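Search this notebook Enter keywords Go

Filed under: Workshop > Stores > Small furniture and fittings

3 min read

Saturday, back room at Unthorpe

Third go at sorting the corner stock before it goes over to Valtolthorpe. I said last time that the new system would not survive contact with the stools, and I still think so. The Ambrose sheet has one line for "stool, white" and one line for "organiser, white", and nothing at all for things with ribbed caps or collars on them, of which we own far too many. 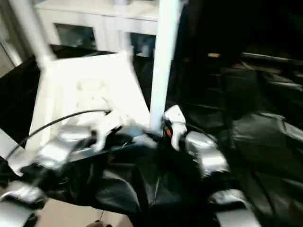
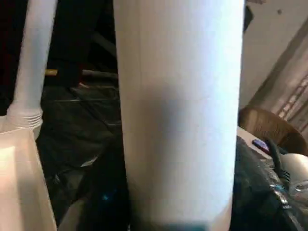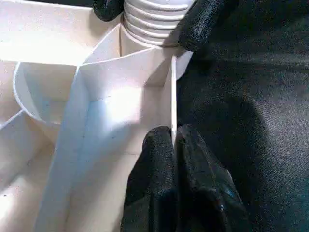

Stool first. The plan says turn it over, check each leg where it meets the seat, then tighten. Fine. What the plan does not say is how much play is acceptable, and "firm" means something different to everyone who writes it down. I have put 3 mm at the foot as the limit until somebody gives me a better number. The sheet also claims a seat like this will take 100 kg. I'd like to know who tested that, and on what floor.

The supplier (Nunville) says the legs never need retightening. We have retightened four since June. Draw your own conclusions.

Compartment box. I am not against it, but the claim that it would "end the loose parts problem" was always optimistic. The cells are different shapes and the rounded one is a nuisance - anything flat stands up in it and falls over when you carry it. It also collects specks in the bottom. Wipe before filling, not after. I suggest caps in the straight cells only, and leave the rounded one for cable ties or whatever else doesn't care.

Black plastic: still undecided whether this is packing or rubbish. It has been kept for 900 reasons, none written down. My vote is to fold what is whole and bin the rest. Sticks and rods should come out of it before anyone folds anything, and go in the long rack by length. I was told they already had been. They had not.

Labels. White marker on white plastic was a poor idea and I said so. Try pencil on masking tape, on the side and not the lid, as lids wander.

To do:
- replace the Ambrose sheet lines with something that matches what we own
- ask Nunville for the right size of key, again
- one more box the same, or none. Two different ones would be worse
- check the glass-fronted cabinet for spare feet, doubtful

Not convinced any of it will be ready for the van. Will look at the stools again after

Tagged: storage, stools, tidying, grumbles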